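Who Is the Picking Kit Really For?
By Ilgın Avcı

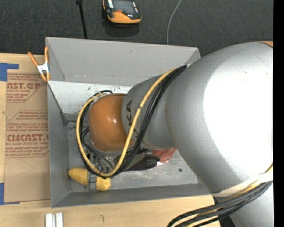
Fudamdale wants $3294 for its bin-picking package, arm not included, and the brochure says a small shop can be running in 8 hours. I doubt it. A bin with a few mixed items in it is the easy case. Most shops I visit have deep bins and parts that lie on top of each other, and the brochure skips right past them.

Then there are the cables. Anything strapped along the outside of an arm bends every time the arm does, and sooner or later somebody has to replace it. The warranty covers the gripper for six months. It says nothing about hoses.

Barış Sönmez at Tamdale told me their quote came with another $800 for "site tuning." I'd like to see that number on the front page. Until it is, I would rent before I bought.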